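Hudero plug-in power meter, long-term review

I bought the Hudero to find out which kitchen appliances draw power while idle. It sits between the wall outlet and the plug and logs watts, volts and total kWh. Three months of use are covered below.

Setup
Pairing is not required. Hold the left key until the clock blinks, enter your rate, done. The manual is thin – Setareh Soltani's notes on the Bultau forum explain the cost menu better.

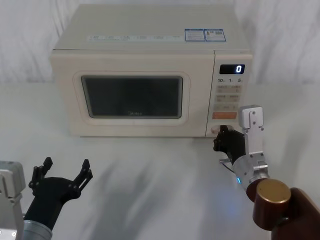
Accuracy
Against a bench meter, a 100 W bulb read within one watt. The highest load I logged was 1716 W, from a kettle, and the housing stayed cool. Below 3 W the reading drifts, so treat standby figures as estimates.

Display
Digits are large but there is no backlight. Behind a counter appliance, you will need a flashlight.

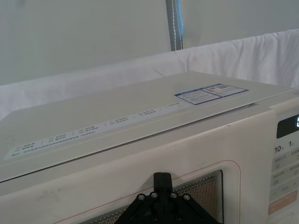
Verdict
Good value for spot checks. For continuous logging the Qiu is the better unit, as its memory survives a power cut. The Hudero loses its totals after almost an hour unplugged.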